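About Kornura

Kornura makes mapping software and scanned map collections for people who work outdoors or study how land has changed. Our customers include surveyors, county offices, hikers and local history groups.

We started with one product, a viewer for old paper maps that had been scanned and lined up with modern coordinates. The first release covered 30 counties. The collection now holds almost 357,000 sheets, and new ones are added every Tuesday.

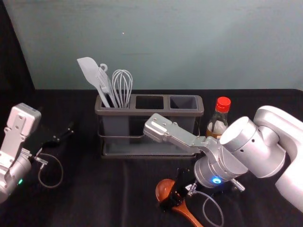 Our main program is called Bastwood. It runs on desktop computers and opens scanned maps, aerial photos and GPS tracks in the same window. You can fade one map over another, measure distances, mark waypoints and print to scale. Maps you have downloaded stay on your computer, so Bastwood works without an internet connection.

Deltumero is our tool for elevation data. It draws contour lines and slope shading and exports them in the common file formats. It is sold separately or together with Bastwood.

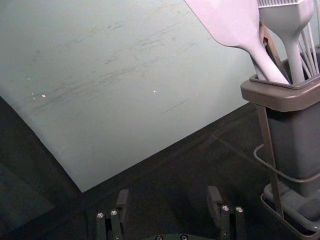 Kornura has 4 offices and a staff of 76. Scanning and georeferencing are done by our own employees. Each sheet is checked against known control points before it goes into the catalog, and sheets that don't line up well are marked as such in the listing.

Licenses are sold once and include a year of updates. After that you can renew or keep using the version you have. Schools and libraries can ask for a site license.

Support is by email and phone, 8 a.m. to 5 p.m. on business days. If you find a map with a wrong date or title, please send us the sheet name and we will correct the record.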